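Friday, May — gym floor notebook, weights side

Started in on the upholstery today, finally. Styliani Spanos has been after me about it for ages (hi Styliani, I know you read these) and she's right, the pads on the selectorized machines have been getting a quick spray and a swipe at closing and not much else. You stop noticing it when you walk past every day, and then you put your face near one to tighten something and wow, okay, it's a whole landscape down there.

Plan was three machines before the lunch crowd. Got through two and most of a third, so not terrible!

What I'm using: the Leleo vinyl cleaner, diluted the way the jug says, in the small spray bottle with the blue tape on it. Plus the white cloths from the bin in the supply closet. I tried the Fultano wipes first on the leg extension because we still have a case of them (302 count, who buys wipes by the 302) and they dry out before you get halfway down a pad. They're fine for handles. I'm leaving them by the front desk for handles.

Seated press, tag 2655

This was the one I was dreading. The backrest is tall and it's got that grainy surface that hangs on to everything — chalk, lint, little bits of towel. Spraying straight on the pad was a mistake on the first machine, it ran down into the seam and I spent ages chasing it. So now I spray the cloth, do the middle of the pad, and work out to the edges. Two cloths, one in each hand, goes so much faster than one, and you can lean your weight into it a bit.

Still plenty of light specks in the black at this stage. Some of them are lint and come right off, some I think are the finish itself going, and I can't really tell which is which until the whole thing has dried and I've looked at it again under the good light.

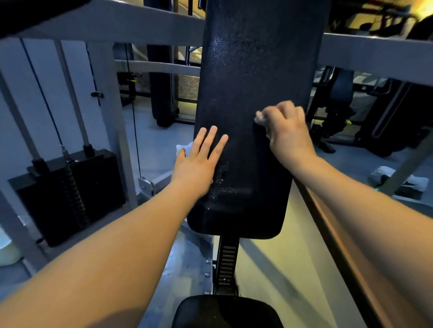 The adjustment rail

Okay so the rail under the backrest has that row of little slots, like a ladder, and I had never once thought about cleaning it. Gray fuzz packed into the low ones. A cloth doesn't get in there. I ended up with an old toothbrush, brushed top to bottom, then vacuumed the base plate where it all landed. Did not put any cleaner on the rail and please don't either, it wants to be dry.

While I was down there I checked the three bolts on the base plate to the left of the rail. All snug. Wrote it on the tag sheet.

Guide rods and stack

Only dusted these. The Vrettos manual says dry cloth first and then the silicone stuff on the rods, and we're out of the silicone stuff. I thought there was another can on the high shelf but that's the Jimico, which is for the treadmill decks, so don't grab that one by accident! Need to order. The plates themselves just got a once-over with the vacuum brush.

Things to sort out

Cloths: I went through way more than I expected. If we do every pad like this we need a pack of 100, and somebody has to run the laundry in the middle of the day instead of at night.

The seat cushion on 2655 still needs its turn. I did the backrest and ran out of morning, so the sign is hanging on it until I get back from the desk shift.

Question for Styliani — do we want to do the backrests at all the different settings, or just wherever they happen to be? I moved this one up and down a few times to reach the lower slots and it was a pain, but there was a strip of grime I'd have missed otherwise. My vote is move them once, halfway through, and call it good.

Also my shoulders hurt. Could've just used the machine.

Next up: lat pulldown thigh pads, then the two benches by the window. Bring the toothbrush.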